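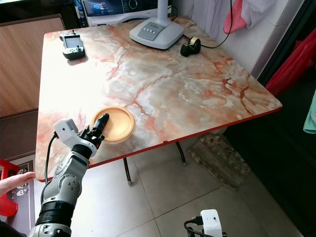
Vol. 9, 18 Dec 2025

# The Girl Who Mailed Herself to Ulard

If you have a ten-year-old in the house, or if you have ever been one and remember it fondly, you may already know that Nesma Belhaj has a new book out, and you may have been told to keep your hands off it until somebody else has finished. My niece took my copy for most of a week. I got it back with jam on chapter four.

The book is called *Postage Due*, and it starts with a girl named Zivora sitting on a post office scale. She weighs a little more than she'd like, at least for the purposes of postage, and she has spent all her birthday money on stamps. Her grandmother lives in Ulard, on the far side of the mountains, and has stopped answering letters. The grown-ups say the mail is slow. Zivora thinks the mail is being stolen, and the only way she can see to find out is to become a piece of mail herself.

That's a lovely way to begin, and Belhaj knows it, and she takes her sweet time with it (I could have read another ten pages of that scale). By the time the parcel chute opens we've met the clerk who can't spell, the boy who sleeps in the sorting room, and a goose addressed to the mayor.

I talked with Belhaj over two long pots of tea in April, when the book was still a stack of pages with a rubber band around it. She had written 1600 pages by hand, counting all the drafts, and she hauled a good part of them out of a closet to show me. In the earliest version there was no girl at all. The hero was the goose. "I loved that goose," she told me. "But he never wanted anything except lunch, and you can't hang a mystery on lunch. Well, maybe you can. I couldn't."

It was her editor at Kiltum, Siham Shehata, who asked who had put the stamps on him. Belhaj went home cross about the question and stayed cross for nine days, and then sat down and wrote the scale scene before breakfast.
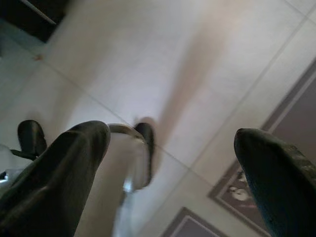
The sorting room is where most of the book's middle takes place, and it's the part that children write to her about. Zivora and the boy, Slaoui, have to cross it every night without the night clerk hearing, and Belhaj wanted readers to be able to follow every step. She gave the room a floor of big square tiles, pale and not quite white, the kind you see here with thin light gray grout between them, and she let the children make rules for it. A foot on the grout means you go back to the start. Corners are safe. My niece has been applying this to our kitchen, and getting a glass of water now takes some planning.

I do have a grumble or two. The villain turns up late, and when he does he explains himself at great length, as though he'd been waiting in the hall for his turn. And I'd have liked more of Ulard itself, with its crooked stairs and its one bakery, after we've worked so hard to get there! But the grandmother, when we finally meet her, is a wonder. She is rude and funny and frightened all at once, and her reason for not writing is one I didn't guess.

Kiltum printed only 900 copies to begin with, so ask at your bookstore and be patient if they need to order it. Belhaj is already at work on the next one. She wouldn't tell me much, except that Slaoui gets a bicycle and that the goose is back, this time with a speaking part.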